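Courses > Work and Technology > Unit 5 > Handout

Automation in the workplace kitchen: the Plemesthorpe site

These notes go with the second half of the unit. Read them before the seminar and bring your own notes on job design from September.

The case is a staff kitchen and canteen run by Illberg, a contract caterer, at an office site in Plemesthorpe. The site serves 217 people. Illberg is preparing to bring in a two-armed robot called Hoani, supplied by Norkis, to clear and reset the counters between sittings. Cooking and serving stay with the staff.

Before a machine of this kind goes on site, its tasks are tried in a simulated kitchen. Cutlery, cups and bowls are set out on a counter and the robot is run through the job many times over. Norkis logged 3981 runs for the counter task. A person can then look through the runs and mark where the grip or the reach needs changing.

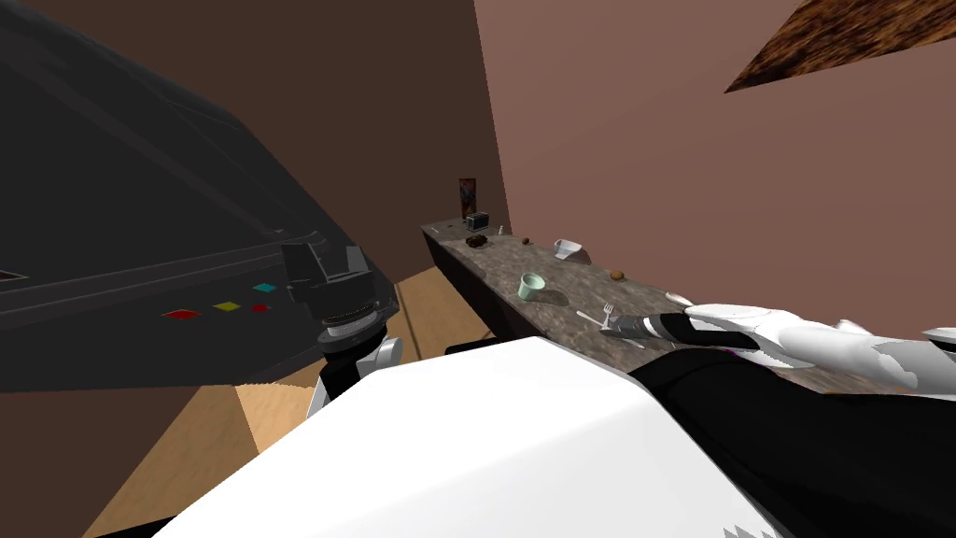 The marking is paid work and somebody has to do it. At Illberg it went to two kitchen assistants, who were given 99 hours of training between them. They know how a counter looks when people have left in a hurry, and the engineers did not. Their rate of pay stayed the same for the first year, and this became the main point of dispute.

Changes to look at in the case

Clearing used to be shared out across the shift. It gave people a break from the hot side of the kitchen and a chance to talk to the customers. Under the new rota those spells go, and the time is filled with food preparation.

The supervisor's job grows. Stopping the robot, moving it out of the way and reporting faults are all added to it. The old job description lists none of these.

Breakages used to be written in a book. They will now be recorded by the system, with a time against each one. Staff asked who would be able to see the record and were told this was still being decided.

For the seminar, write one page on which of these changes you would have raised first with the employer, and at what stage. Use the case papers dated 2022-04-26, as the earlier set has the old rota in it.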